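Lab notebook, gripper bench, Nulholm
July, Monday
Reading time: 5 min
Print this page | E-mail this page

Started 8:15. Purpose today: go through the house rules for hand-held demonstrations on food items and see which ones still hold up now that we work with soft fruit and wrapped goods together. Parvathi wants a clean version before the Jilolville people start using the same tools. Themis and I did the reading, Aliki joined after lunch.

Starting point is the rule sheet Markos wrote last winter. It was meant for boxes and blocks. Most of it carries over. Notes follow by rule number, old wording shortened.

Rule 1. Check pads before each session.
Keep. Add what to check for: cuts, lifted corners, sticky residue. The old sheet just says "check" and people look at the front face only. Pad has to come up square on its block. If one corner is proud, change it, do not press it back down. Spare pads are in the Steko drawer, second from the top. Please write the change in the pad log with the side (left or right). Last month's log has three entries with no side and they are no use to anyone.

Rule 2. Wipe down between item types.
Change. Between types is too loose. New wording: wipe after any fruit, before any wrapped item, and at the end. Plain water on a lint-free cloth, then dry. No solvent on the blue pads until Stamatia has heard back from Alexiou about the compound. I have asked her twice, will ask again Thursday.

Rule 3. Close until contact, then stop.
This one took most of the morning. With a block you feel the stop. With a plum you don't, or you feel it late. Themis squeezes harder than I do and neither of us noticed until we compared fruit afterward. Proposed wording: close to first contact on both sides, pause, then add only as much as it takes to lift. If the fruit slips, set it down and regrip. Do not chase it with force. A demonstration with a regrip in it is a good demonstration and stays in the set. I want that in writing, people have been throwing those away.

Rule 4. Grip across the middle.
Keep for round items. For oval ones the sheet does not say which axis. We tried both on plums. End to end works and leaves the top clear, side to side is more forgiving if your wrist is off. Decision: either is allowed, pick one before the reach and note it. Don't turn the fruit with the free hand to suit the tool.

Rule 5. Stems and leaves.
New rule, nothing on the old sheet. Tomatoes keep their stems, mandarins keep their leaves. Pads go on the body of the fruit and stay off the stem. Parvathi asked whether we should trim everything to make it uniform. I say no – the kitchen at Jilolville is not going to trim anything. She agreed on condition that we note it in the item list.

Rule 6. Two tools in the work area.
Old wording: "be careful of the other arm." Not a rule. New: one tool reaches at a time unless the task sheet says both. If both are holding, the one that gripped first moves first. Say it out loud if two people are working. If the tools touch, stop the take, look at the pins and screws on both, and enter it as a contact even if there is no mark. We had one contact today, right tool housing against left, no damage found. Entered.

Rule 7. Layout.
Old sheet asks for a plain surface. Dropped. We have been using patterned cloth since spring and leaving the folds in. Condition: do not smooth or shift the cloth partway through a session. If it gets dragged by a tool, leave it and note the take. Containers stay put too, unless they are part of the task.

Rule 8. Wrapped items.
Also new. Take from the top of the pile. Pinch on the body of the packet if you can, on the crimped edge only if there is no other way. Twisted candy wrappers are the worst case, the twist folds flat in the jaws and you come up with nothing. Count that as a miss and go again. Foil packets are noisy but fine. Anything torn goes out of the set, and so does fruit with broken skin. Neither goes back in the snack bowl in the hallway. Aliki says this needs to be its own line in bold.

Trial run with the new wording, after lunch. 68 takes, Themis and me alternating. 3 set aside: two for the cloth being moved by a sleeve, one for the tool contact under Rule 6. Fruit checked at the end under the desk lamp. No broken skin on the plums. One mandarin with a soft spot, which may have been there before – we did not inspect at the start. So: inspect at the start. Goes under Rule 1.

Open points
– Alexiou answer on cleaning (Stamatia)
– Who signs the pad log when two people share a tool
– Markos to read Rule 3 before it goes anywhere, it was his sheet
– Task sheets still say "plain surface," need changing to match

Packed up at 4:40. Pads wiped, tools back on the rack, fruit in the fridge with the date on the bag.

Last updated: Monday, 5:05 p.m. 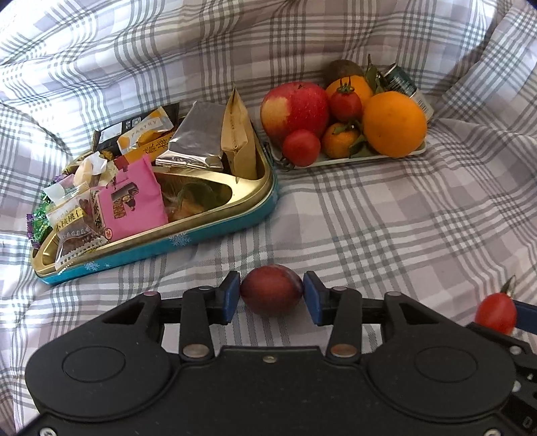 Plum held end to end, Rule 4. Second tool on a cherry tomato at right.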